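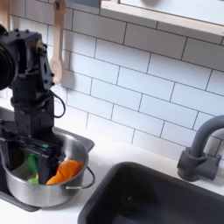

The Farnileck Verses and the May Storm

Readers have been writing in since the hailstorm that hit Monddale in May, most of them asking about the same four lines. They come from the Farnileck verses, a set of 121 short rhymes printed in a local almanac and long said to foretell events in the valley. Verse 30 is the one being passed around:

When apple bloom lies white on stone
And river speaks in undertone,
The roof shall ring, the glass shall fall,
And Monddale hear the summer call.

The storm broke windows on the north side of town and stripped the orchards along the river road. Within a day the verse had been posted on several local message boards with the words "glass shall fall" in capital letters. One post claimed the verse gave the month as well, as apple trees in the valley bloom in May.

We went back to the printed text to check. The wording going around online is accurate, apart from one comma. The verse gives no year, and it does not mention hail, ice or wind. "The roof shall ring" could fit hail, heavy rain or church bells. Earlier readers took it to mean bells. A note in the Fandonau library copy, written in pencil in the margin, links the same verse to a wedding.

The month is also less certain than the post suggests. Bloom lying on stone could mean fallen petals, and in a warm year those are down before May begins. The last line mentions summer, and people who favor the storm reading tend to leave it out.

Believers have a fair reply to some of this. The verses were never meant to work like a calendar, they say, and a prophecy is only clear once the event has come. Several readers also pointed out that verses 30 and 31 belong together, and that the second one speaks of "a hard white seed." That phrase is closer to hail than anything in verse 30. It is also the kind of phrase a farmer might use for actual seed.

Our own view has not changed. The verses are worth reading and some are very good, but we have not found one that named an event before it took place. If you know of a reading that was written down and dated ahead of time, please send us a copy. We will print it.
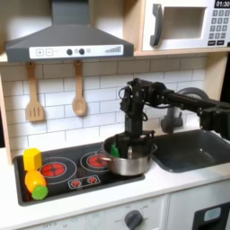 Also This Month

The Laizer reading group is working through the verses in order and has reached number 10. New members can join at any point, and the text is handed out at the door. The group allows up to 4 verses per meeting, and discussion usually runs long.

The Fandonau library copy can be viewed at the front desk on request. It cannot be borrowed, but notes may be taken in pencil.

Letters on the storm verse are still welcome. Please give the verse number and say which printing you are using, as the numbering differs in the later ones.

Posted Jul 25, 2025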